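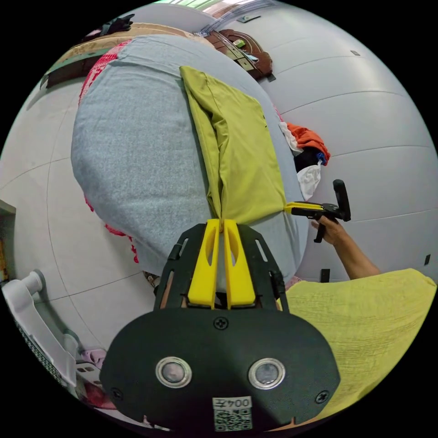 SOMETHAM STUDENT ROBOT CLUB ENTERS TRELTER FOLDING ROUND

For release 8/21/24

The Sometham Student Robot Club will enter the household class of the Trelter student competition in October with one task: folding a T-shirt. The club makes no promise that its robot will manage it.

Members are recording the job by hand first, one gripper to each hand, and will train their program, Serisum, on the results. The plan is for 500 recorded folds. Whether that is enough is an open question, and the club would sooner say so now than after the judging. 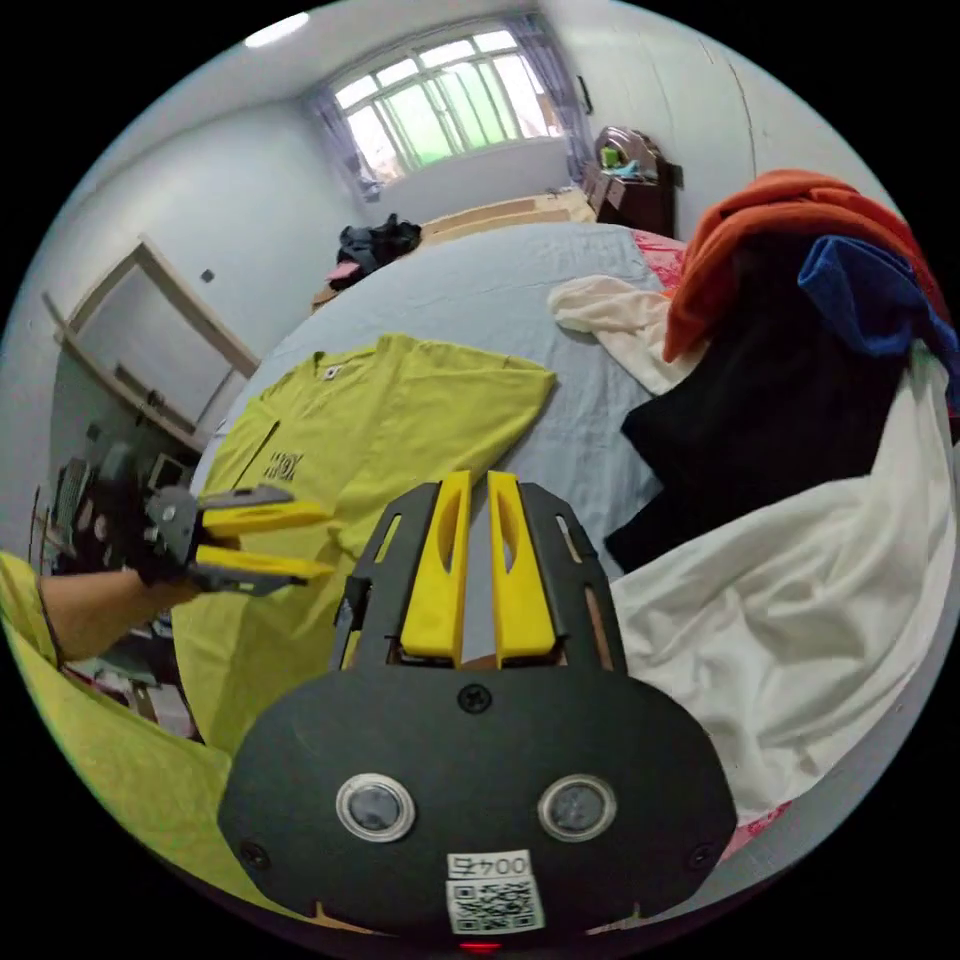
A yellow-green T-shirt laid out on the bed, with other clothes piled to the right.

Claims that home robots are just round the corner should be treated with care. A shirt lying flat on a bed is a kind start, and few shirts at home are found that way.

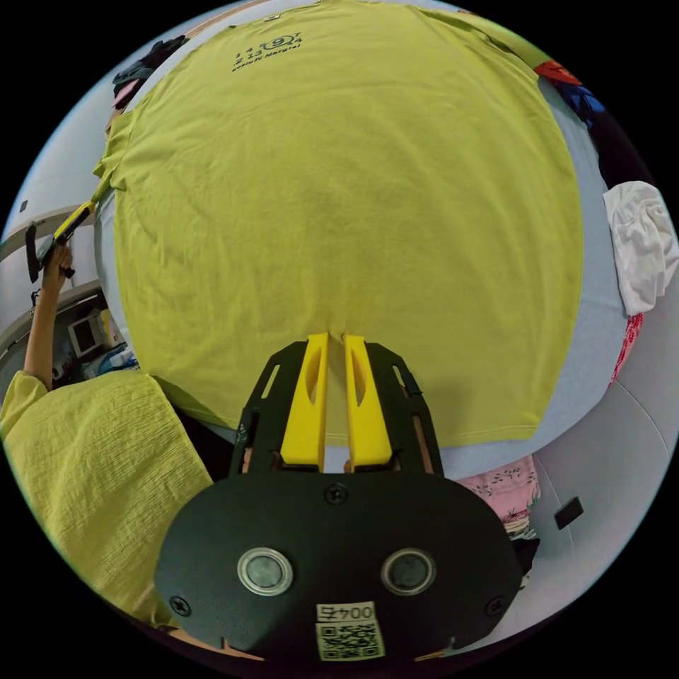 Bogdan Stoica was blunter, saying that a program which learns one shirt on one bed has learned very little, and that he would want to see it cope with a jumper before he believed any of it.

The club accepts the point. Its last entry, Ilie, was meant to pair socks and scored 2 points.
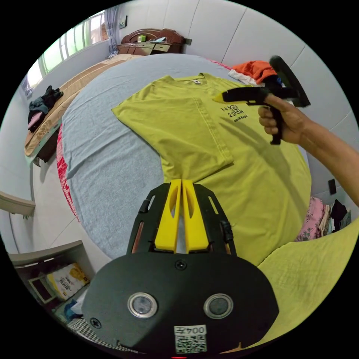 Serisum will be given 5 tries on the day, and the club will publish every one, failures included. The budget is £1595, most of it already spent on parts.

Ends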